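Ticket 334: bail handle on the Firen pot won't stay up

Hi again! So I've got the steel pot from the Goven camping set, the straight-sided one, and the wire handle keeps flopping down the second I let go. I've pinched the ends in twice with pliers (gently, I swear) and it stays up for maybe a minute.

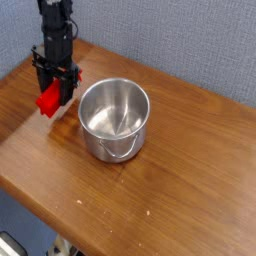

Page 2 of 6

Handle's down and the pot's empty there. I'd love it to stand up by itself so I'm not fishing for a hot wire over the stove! Do you sell the little side fittings separately, or do I need a whole new handle? I can drop it off at the Stillmont shop any morning.

Status: waiting on parts desk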